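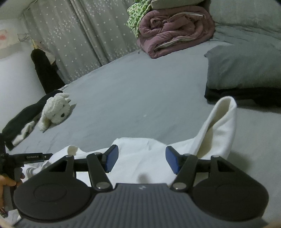
White cloth on a grey sheet, between blue finger pads.

Most folding software plans the whole fold first, then moves. I think that is backwards. Cloth shifts as soon as you touch it, so the planner should look again after every grip. 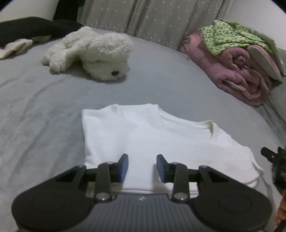

1 min read

A shirt spread flat is the easy case. Dravgate, our planner, handles it well enough – 37 lines of rules would do the same.
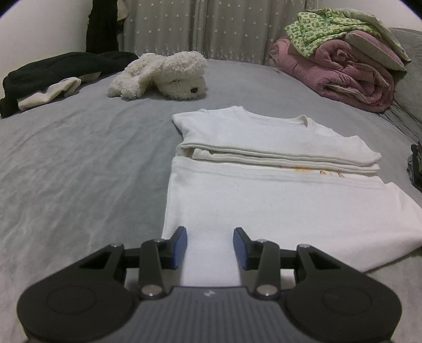

The trouble starts with layers. Once one hides another, the software has to guess, and it should say how sure it is.

Vaida Mägi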